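We use cookies to remember your preferences and to see how this page is used. Accept all | Manage settings

Section 3. Setting up the sweet counter

Read this section before opening any stock. It covers the Ganenwood table set with Pistum bins, and applies to sets supplied since October. If you have the older Hetton bins, follow the leaflet packed with them, as the lids are a different size.

3.1 Preparing the table top

1. Wipe the table top with a damp cloth and a drop of washing-up liquid. Do not use scouring powder on a marbled surface.
2. Dry it with a clean towel, working towards the back edge.
3. Check that the table does not rock. Turn the levelling feet by hand until all of them touch the floor.
4. Wash your hands and put out the round container and the bins.
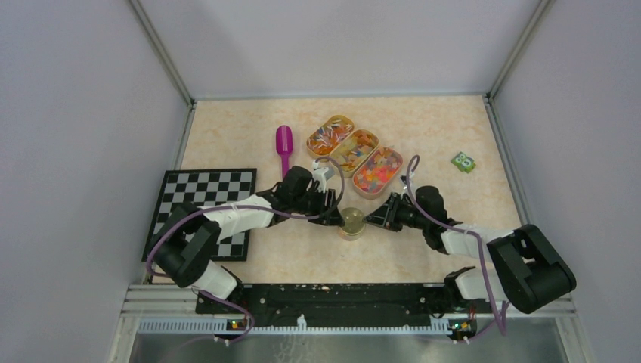 Leave a hand's width free along the front so that customers can rest a bag or purse there. Containers should be kept away from the metal strip at the back, where sugar dust collects and is awkward to get out.

Note: The table top is rated for food in its wrappers and for covered containers. It is not a chopping surface.

3.2 Filling the bins

1. Wash and dry each bin. Any water left in the corners will make boiled sweets stick.
2. Stand the bins side by side with their walls touching. They will slide about if they are left apart.
3. Tip lollies in slowly from a low height. Aoki refill bags hold 568 g and can be opened along the notch.
4. Stop filling before the heap reaches the rim all the way round.
5. Mix the colours by hand, wearing gloves. There is no need to line up the sticks.
6. Write the filling date on the label card and slot it into the holder.

Caution: Lollies on sticks are a choking risk for small children. Keep filled bins out of their reach when the counter is unattended.

Caution: Do not place filled bins in direct sunlight or within 2 m of a heater.
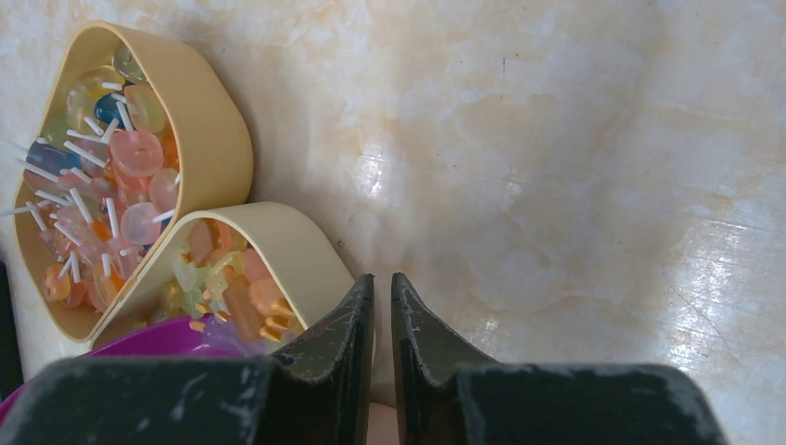 Can I top up a bin that is still half full?
Empty it first, put the new sweets in, and lay the older ones on top so that they are sold first. If the bottom of the bin feels tacky, wash it before refilling.

3.3 At closing time

1. Fit the lids and press down at each corner.
2. Pick up any loose sweets from the table top and throw them away.
3. Wipe the surface again, including the back edge.

Spare lids and label card holders can be ordered under part number 373.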